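Kofler Hall - Floors and Fittings

Photos from the ground floor at Kofler Hall, taken in February by Brigitta Lehner. The marble was repolished over the winter and most of the rooms are back in use. Click any picture for the larger size. The full set has 20 pictures and will go up when the upstairs rooms are done.

The gray marble runs through the whole ground floor. It came from the Pramurico yard and covers 766 square feet, not counting the entry. The veining changes a good deal from slab to slab, so the layers sorted the pieces on the grass outside before any were set. 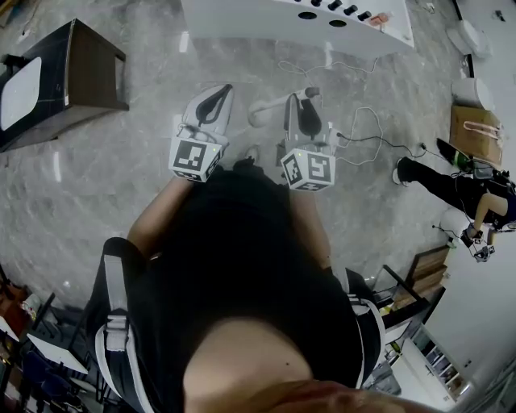
Gray marble with white and darker veining, and the large white table. Polished finish.

The polish is a plain wax-free one, done in two passes with a Skutlow pad. It shows every bit of light in the room - some people like that and some would have picked a honed finish. Room 9 was left honed for comparison, and you can ask at the desk to see it.

Felt pads go under anything heavy. Please lift furniture and do not drag it, and wipe up coffee right away. Spare slabs are kept in the basement on the left side, behind the old doors.

Prints are 8 by 10 and can be ordered at the front desk. Pictures of the stairs and the Altar room are on the next page.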